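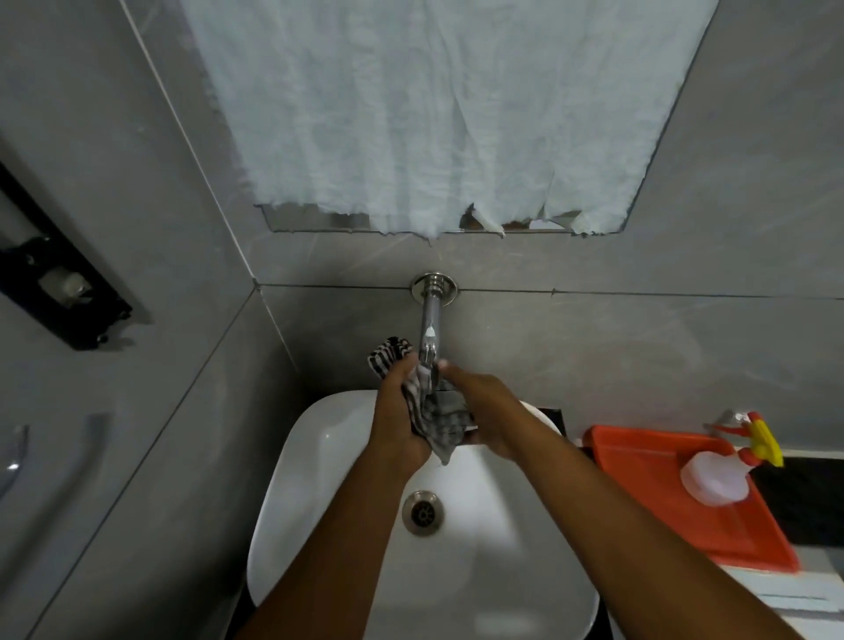
Final clean under way at Ircombe community hall washrooms

The refurbished washrooms at Ircombe community hall are in their last days of cleaning and will open to the public on Monday, the local council said in an update dated June 19, 2024.

The work, carried out by building firm Trallier, replaced fittings that had been in use for 28 years. Cleaning crews from Zidura moved in once the tilers and plumbers had finished, and are going through the rooms one at a time.

Large grey tiles with a faint marbled pattern now cover the walls around the small washroom's basin, with thin dark grout between them. The white basin sits on a dark counter, and the chrome tap comes straight out of the wall above it. Crews have been wiping down the tapware by hand with cloths, including the round plate behind the spout where it meets the tile.

Most of the mirror over the basin is still under a white covering, torn along its lower edge. Mirrors will be uncovered fully and polished once the dusty work in the corridor is complete.

The council said the wall-mounted taps were chosen to make the counters easier to keep clean. The old taps stood on the basin itself and had collected scale at the base, which drew regular complaints from hall users. The hall's water is hard and the new chrome will need to be dried after each daily clean to prevent spotting. Abrasive pads and bleach-based sprays are not to be used on the tapware or on the dark counters.

There are 3 washrooms in the project. The accessible washroom next to the main entrance was finished first and has been handed over. The other two are off the rear corridor, and both remain locked to the public until the cleaning is signed off.

Hall bookings have gone ahead during the work, with portable toilets in the car park. These will be taken away on Tuesday, and the five parking spaces they occupy will be returned to use the same day. Drivers are asked not to park in the marked area before then.

The hall recorded 2,572 visits in the first quarter of the year. Regular users include the Lý dance school, which has classes in the main room on weekday evenings, and the seniors' lunch program. Both have been told they can use the rear washrooms from Monday morning.

Some small jobs will continue after the opening. Paint in the rear corridor needs a second coat, and new signs for the washroom doors have been delayed at the printer. Temporary paper signs will be put up in the meantime. The corridor will be closed for painting on one evening, to be posted on the noticeboard, and users will be directed to the accessible washroom at the front.

Faults or missing supplies can be reported at the hall office during opening hours, or by leaving a note in the box beside the kitchen door.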